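Home Diary Notices Procedures Contact

December 2018

Reading day for the draft handling rules. The Collness cell was our test case, and the Findstead text was taken clause by clause beside it. Clause 4, on grip, asks that a held article be kept upright wherever its shape allows.

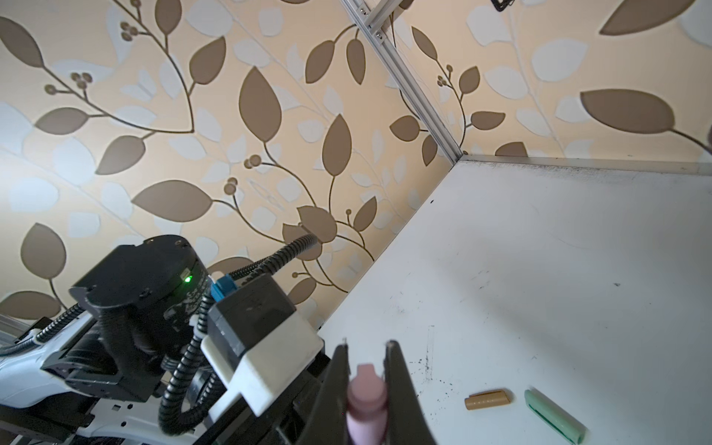

Gripper with a pink article held upright, Collness cell.

The clause on shared space took longer. Savolainen's wording sets one limit for both arms; ours sets a limit for each. I have recorded both and marked ours as preferred.
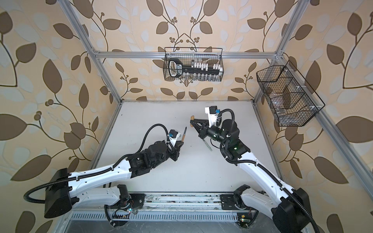 Both arms in the shared space, each holding a tool.

Clause 6 concerns loose parts. Caps and barrels are to be listed separately, and an uncapped nib is to be treated as a sharp point until it is covered.
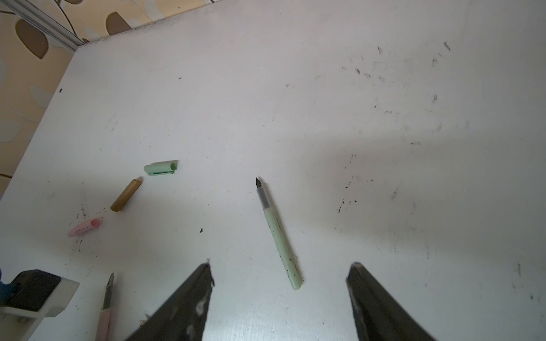 Myroslav Boiko wrote that the term 'sharp point' should be defined once, at the front, and that the Nolberg glossary would serve. I agree – the term now appears in four clauses.

Surface cleaning remains without an agreed interval.
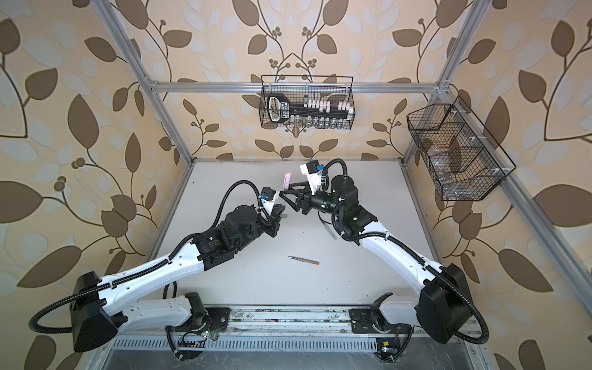

The interval is therefore left blank in the draft, with a note to return to it when the Findstead comments are in. Draft filed under 2,901.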